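Llevo todo el verano haciendo garbanzos de bote de mil maneras y por fin tengo unos trucos que me funcionan siempre, así que aquí van, un poco desordenados, como salgan.

**Secarlos bien.** Los escurro, los enjuago y los dejo sobre un paño limpio un buen rato mientras hago otra cosa. Si los meto al horno con prisa, salen blandos por dentro y tristes por fuera (me pasó en enero con una fuente entera, para cuatro invitados, qué vergüenza). El aceite, poco: 2 cucharadas por bote me sobran.

**Las especias, al final.** El pimentón se quema enseguida y amarga. Yo horneo los garbanzos solo con aceite y sal unos 25 minutos, los saco, les echo el pimentón y el comino en caliente y muevo la bandeja — ¡el olor que deja en la cocina es una maravilla!

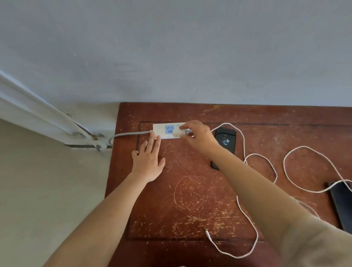 *Cuadernos de cocina Nieto · n.º 12 · pág. 2*

**No tirar el líquido del bote.** Mi amigo Fergal Ó Ceallaigh lo monta con la batidora y hace merengues. A mí los merengues me dan pereza, pero un chorrito en el hummus lo deja finísimo, mucho mejor que el agua del grifo. Lo congelo en una cubitera y voy sacando.

**Para el hummus, quitar la piel… o no.** Lo he probado de las dos formas y solo lo hago cuando tengo la tele puesta y ganas de estar sentada. Si no, caliento los garbanzos con una pizca de bicarbonato, los froto bajo el grifo y la mitad de las pieles se van solas. Y el tahini primero con el limón, batido hasta que se aclare, y luego ya todo lo demás.

**Albóndigas sin carne.** Se aplastan con tenedor, nada de batidora, que se hace un puré imposible. Ajo, perejil, un huevo, pan rallado el que pida la masa. Las dejo en la nevera antes de darles forma y las horneo con la bandeja ya caliente, dándoles la vuelta una vez. Con una salsa de yogur y pepino están buenísimas, y al día siguiente frías en un bocadillo casi me gustan más.

Si sobran garbanzos crujientes, en un cuenco abierto, porque en táper cerrado se reblandecen. Y si aun así se ablandan, cinco minutos de horno y a la ensalada.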